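Visit report: layout and marking practice at the Holdale workshop, Girkside

The Holdale open day ran from 11 in the morning, and the tour reached the marking-out room in the second hour. Michalis Sfakianakis led our group. The subject was zoning: how a bench is split into cells with tape so that parts can be set down in a known place and picked up again from it.

The method uses stock materials. A large sheet of brown paper goes over the tabletop, and dark blue painter's tape goes on top of the paper in two horizontal rows, crossed by verticals. Paper protects the bench and can be rolled up with the tape still on it when a layout is retired. Holdale orders the tape through Kokkinos, under stock number 3708.
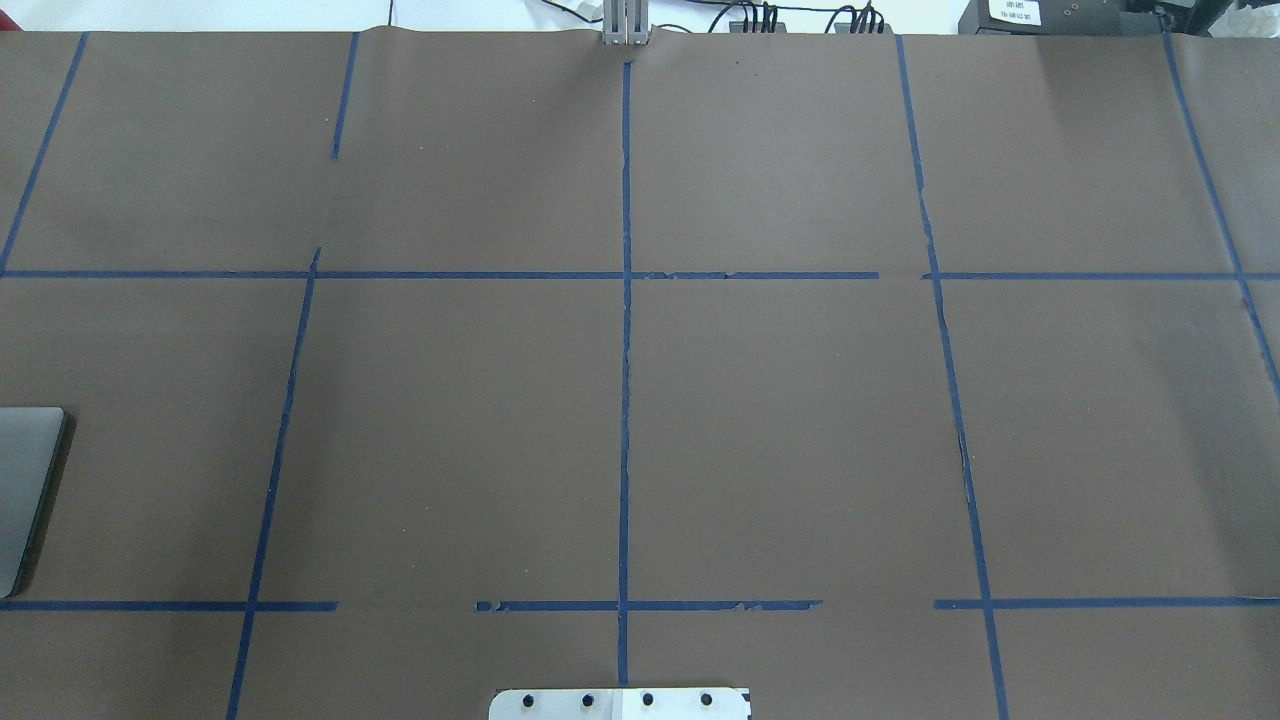 Page 2

The grid is laid by eye. Several of the verticals lean, one of them stops partway down the upper row, and there are gaps in the horizontals. I asked whether this mattered. Sfakianakis said a cell only has to be larger than the part placed in it, with clearance on every side, and that a square grid is drawn up only for jobs with a written tolerance. The paper had a soft wrinkle near its far edge, where it also curled up slightly. I would have taped that edge down.

Tape condition is the weaker point. On the paper the long horizontal strip looked ragged where it met the center line. Torn edges lift first, and a lifted edge will catch a sleeve or the corner of a light part. The workshop's rule is to replace a strip end to end, with no patching.

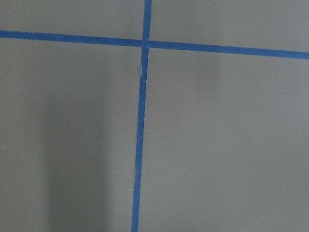

Crossings deserve more care than they usually get. Two layers of tape make a small ridge, and a thin or flat part set across it will rock. At Grenden, which I visited in June, strips are butted at each crossing with a knife cut. Holdale overlaps them, which is faster and leaves no cut marks in the surface underneath. For parts kept inside the cells the difference is negligible.

Vertical surfaces get the same tape. A single strip run down a wall to the back of a table gives a reference that stays visible when the tabletop is full, and it can be moved without repainting. Paper tape is the right choice on a painted wall, provided it is pulled off slowly and at a low angle.
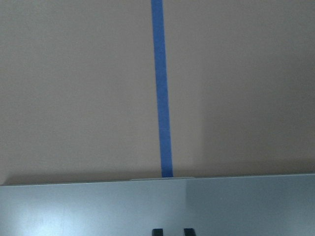
Lighting was the last item discussed. Blue reads well against beige, gray and brown, including in shadow, and Holdale has standardized on it for that reason. Layout sheets are filed by job number; the one passed around our group was 1772. It lists cell contents and the date of the last retape, with a blank column for remarks. Copies can be requested at the Girkside front desk.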